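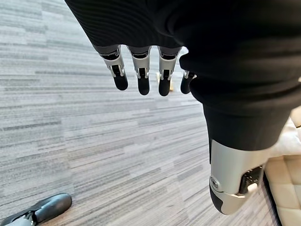
### 4.2 Delay between visit and report

Most shopper programs ask for the report the same evening. Most shoppers don't do it. We wanted to know if that matters for the score, or only for the comments.

Data as in 4.1. All visits were to Gistau home stores, booked through Nedano, paid at the usual flat rate plus a small refund on whatever was bought. After cleaning, 181 reports from 16 stores. Dropped: reports with no receipt, reports where the time on the receipt fell outside the time the shopper gave, and one visit where the shopper was recognized at the door and sensibly went home. Pravesh Moodley did the first pass on the comments, Lejla Zupan the second. Disagreements were talked through, not averaged.

Delay is the gap between the receipt time and the moment the form was submitted. Crude. A shopper may write everything down in the parking lot and only type it up two days later — we can't see that from the form. We asked about notes in the April interviews (4.4), and the answers were mixed enough that we didn't try to correct for it.

Scores first. Overall satisfaction hardly moves with delay. Same for cleanliness and for the wait at the register. The item that does move is "staff greeted me", which is a yes/no item and should, on the face of it, be the easiest one to get right. Late reports say yes more often. Two readings. Either shoppers forget the absence of a greeting faster than they forget a greeting, or shoppers who report late are also the ones who don't care to write the explanation that a "no" requires. The form forces a text box after every "no". We lean toward the second, weakly. Archana Uniyal leans toward the first and has asked that this be recorded.
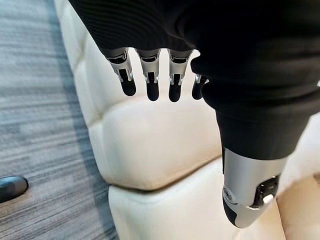 Comments are a different story. Same-day comments name things: which aisle, what the clerk was doing, what was said back. Later comments get shorter and more general. "Helpful staff, nice visit." The word "friendly" turns up a lot in reports filed after the second day and is of very little use to a store manager. Some late comments were plainly written from the score backward, e.g. a middling score followed by a sentence that says the visit was middling.

Store managers in Tekleab and Berkach were shown a mixed set of comments, with no dates, and asked which ones they could act on. They picked mostly early ones. Small group, and two of the managers knew each other and sat at the same table, so not much weight should be put on this.

A note on experience. Thirteen of the shoppers had been with Nedano long enough to hold its senior grade, and seniors between them had filed over 1,000 reports before our study began. We expected them to be quicker and better. Quicker, no. They take on more visits per route and do the paperwork in one sitting, so their delays are if anything longer. Thier comments hold up better though, perhaps because they know what the form will ask before they walk in.

Pay may also play a part. Nedano holds back the fee until the report is accepted but has no penalty for lateness inside the allowed window. Sizwe Pretorius suggested a small same-day bonus, and we'd like to test it. Not done here. One worry is that a bonus for speed buys thin reports filed from the bus.

Returns and bedding desks were coded seperately since the questions there differ (see Appendix B for the wording). Seating and bath linens share one form in the smaller stores, so shoppers there rate both departments with one set of items. Not ideal. We kept these visits in, and leaving them out changes nothing in the pattern above.

**Figure 1.** Cream-colored tufted sofa with a light gray towel on the seat.
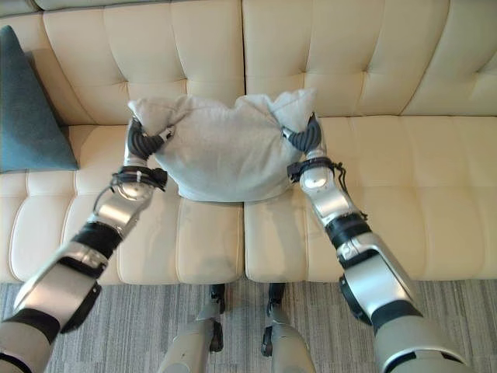 Limits. One chain, one provider, shoppers picked their own visits. Someone who files late may also shop late in the day, when stores are busier and staff are tired, and time of visit is only partly controlled for. Vusumuzi Masilela reran the greeting item on morning visits alone and the direction was the same, but with wide intervals. We have no recordings to check any of it against, so "accurate" in this section only ever means "detailed" and "consistent with the receipt". Worth keeping in mind for 4.3.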